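Print this ticket | E-mail this ticket

Farkwood Workshop Support
Ticket 3428: Practice board, memory modules a nuisance to seat
Status: open (again)
Last updated: 19 Feb 2023

Reported fault
The grey Dritix practice board on the metal bench has become fussy about its memory. One end of a module goes home nicely and the other end sits proud, looking pleased with itself. Push the proud end down and the first one pops up. Two people have tried it, both with opinions.

First look
Took both modules out and put them back in, which is the traditional opening move. Same result. Wiped the slots with a dry brush and got a small amount of grey fluff, nowhere near enough to blame. Swapped the modules over: the trouble stayed with the outer position, so the modules are innocent. Left both standing in their holders and the processor in its socket, as the Wastach sheet says to do between attempts.
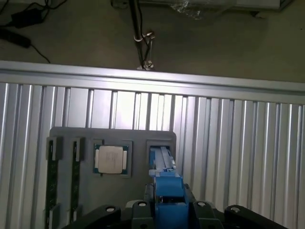
The bench top itself deserves a mention. It is ridged, and the board has no feet. Press hard on one corner and the whole thing shifts along a groove, so half the force meant for the module goes into moving the board. I put a folded cloth under it and the modules went in first time. Took the cloth away and the problem came back within 20 minutes. I would call that a diagnosis. The requester called it "a cloth".

Ticket closed. Ticket reopened by requester, who would like a proper mat.

Second look
Went to find the mat. According to the stock list it lives at the shutter end, "with the other things", a phrase I would like to see struck from all future stock lists. Had a look along there and through the bits on the floor. No mat. Plenty of cable.

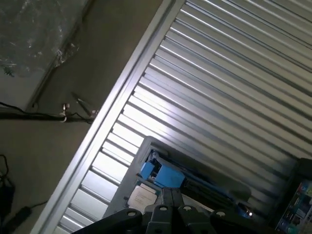

The loose leads want tying up before somebody takes them for a walk, and I have raised that separately so that it can be ignored separately. Stock list amended to say "mat: not found" and the entry "other things" deleted, to nobody's visible distress.

Current advice
Use the cloth. Fold it once, lay it flat, put the board on top and press straight down on both ends of the module together. If one end sits proud, lift the module right out and start again. Leaning on it is how we lost the previous board.

Outstanding
Rubber mat, bench size, requested. The first quote was for a pack of 399, which I have queried.
Outer slot to be checked again once the mat arrives. Pencilled in for April.
Cloth to be returned to the kitchen, which has asked twice.

Print this ticket | E-mail this ticket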